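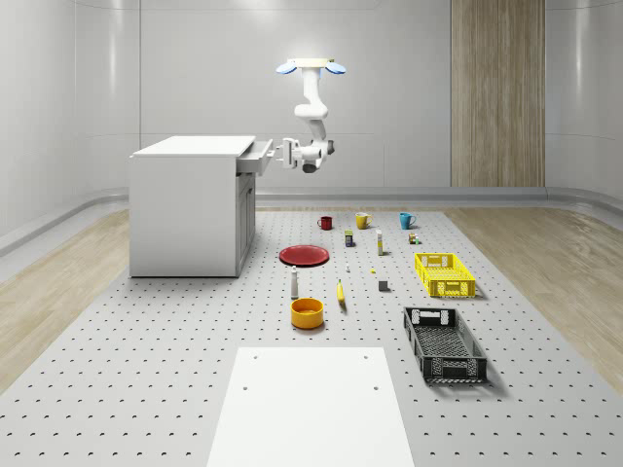 4.2 Opening tasks with the wrist view

We evaluate the skill library of Melis on tasks of the type "open the drawer". The planner receives a short instruction and returns a list of skill calls, and each call is executed by a low-level policy which runs at 40 Hz. The planner doesn't see the images directly. It sees only the object list from the perception module, and this list is refreshed after each skill ends.

For grasping a handle we switch from the fixed cameras to the wrist camera. At this distance the pose error of the fixed views is too large – the fingers must come on both sides of the bar before the close command is sent (Figure 5).
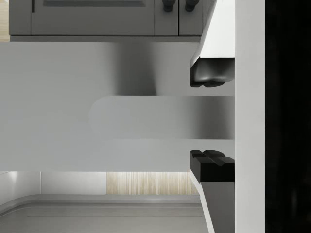

4.3 Return pose and replanning

After each skill the arm moves to a return pose over the table, with the gripper open. We found this step necessary in the simulator, where an arm that stays low hides small objects from the detector and the planner then drops them from its list.
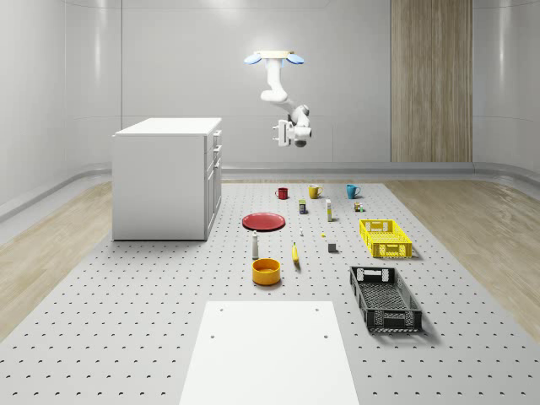
The cost of the return pose is 2 seconds per skill. In our Trasbridge test set, 37 episodes needed at least one replanning, mostly for mugs whose handle direction was estimated wrongly. We kept the same thresholds for all objects and didn't tune them per category.

A second detector pass is made from a camera near the gripper, which looks at the table from above.
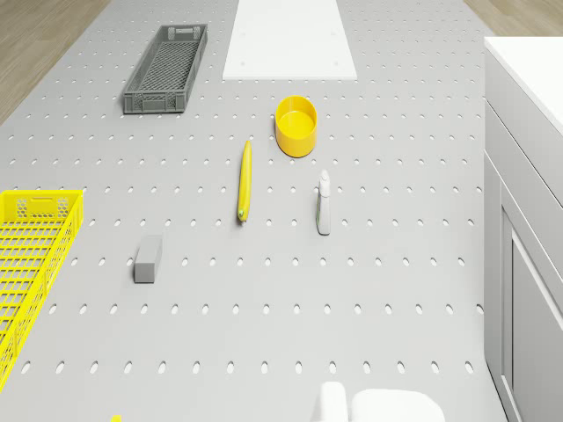
Xiomara Bellamy objected to an early draft that the second pass should be triggered only when the two object lists disagree, and that running it always makes the timing comparison with Kirkanby unfair. We agree with this remark and report both variants in the next section.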